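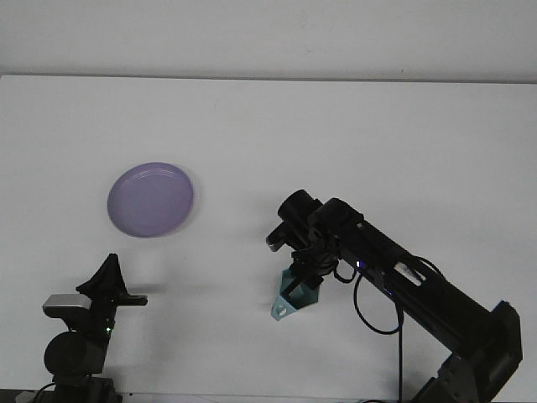
6月,双臂台,工作间里间。接上次:右臂换指、重走线、重标零位。今天不跑完整任务,只确认机械部分能不能交给下一步。

**状态**

- 左臂:未动硬件,固件沿用上一版。
- 右臂:夹爪下指换成青色打印件(支架形,靠近下端有一个小圆孔)。
- 桌面:白色哑光,物件只留紫色圆盘,空盘,放在左臂一侧偏远处。
- 控制盒:Nerar 板,配置文件名 `nerar_dual_b`。旧的 `nerar_dual_a` 不要再加载,里面右臂关节限位是换指之前的。

**打印件**

材料 PETG,层高 0.2,四圈壁,填充 40%。第一件在圆孔附近分层,报废。第二件改成侧躺打印,层纹与受力方向错开,手掰没有问题。支撑面比较毛,用 240 目砂纸过了一遍,接触面没有砂。

模型里安装孔按 3.0 画,打出来偏小,螺丝要硬拧。下一版改 3.2。小圆孔暂时没用,预留穿尼龙线做软限位,先不要堵。

**走线**

右臂前臂的黑色线缆出线后向下绕一个大弯,再垂下去。弯的余量是故意留的。上次扎得太紧,腕部转到负向极限时插头受拉,通讯丢包,日志里连续报 591 号错误。放松以后同样的动作来回走了 268 次,没有再报。

缺点是线弯会进入前臂下方的空间。肘部压低时线可能先碰桌面。目前在规划里给前臂下方加了一个虚拟碰撞体,比较粗糙,只能算临时措施。正式做法应该是加导线夹,位置待定,前臂中段可以考虑,但要避开上表面那根细线。

**标零**

顺序记一下,下次照做:

1. 断电,手动摆到机械参考位。
2. 上电,只开编码器,不上力矩。
3. 读六个关节原始值,写进配置。
4. 上力矩,低速走一遍各轴。
5. 夹爪单独标,全闭时记零。

第 5 步右臂有问题。换指后全闭位置变了,编码器读数 399,旧值作废。第一次忘了改,夹爪合到底以后电机还在顶,电流一直不下来,外壳发烫才发现。已经在启动脚本里加了电流超限两秒即断力矩的保护,左右臂都生效。

**抓盘试验**

只试右臂,开环,不用视觉。目标是夹住盘沿,抬起,放回。

- 从上方垂直下去:指尖容易压在盘沿上,盘子打转。放弃。
- 倾斜进入,下指先贴桌面再往盘沿下面插:能插进去,但对高度很敏感,低一点就刮桌面,高一点就把盘子推走。
- 倾斜进入,下指离桌面留一点间隙,靠盘沿自身的翘起进入:最稳,抬起时盘子会往一侧歪。

歪的原因应该是两指接触点不对齐。打印指比另一侧的原装指宽,盘沿夹在中间以后有一个小的扭转。可以在打印指内侧贴一条硅胶,Wona 那种薄片还有半卷,在抽屉第二层。没贴之前不评价成功率。

另外,白盘子在白桌面上分割效果很差,深度图也有空洞,所以后面统一用紫盘。桌面暂不换。

**左右臂干涉**

盘子离左臂横向更近,右臂伸过去时前臂要横跨中间区域。现在的约定是左臂不参与时停在左下角的待机姿态,水平指朝桌面中间。这个姿态其实不理想,水平指占了中间的空间,右臂要绕。考虑把左臂待机改成腕部上翻,要先确认左侧线缆够不够长。

Nilsuwan 那套双臂规划包装过一次,依赖冲突,退回来了。先用分时锁:一臂动作时另一臂不许出待机区。慢,但够用。

**待办**

- 打印指第三版:安装孔 3.2,内侧减宽,留硅胶槽。
- 导线夹,先用扎带座试位置。
- 左臂待机姿态,量线长。
- 碰撞体参数写进配置,不要留在脚本里。
- Witasen 的备用舵机到货后先测空载电流,再入柜。
- 更新 `nerar_dual_b` 的注释,把 399 这个值标明是右爪全闭。

收工前右臂夹爪停在桌面上方,未接触。下次上电之前先看线弯有没有挂住肘部。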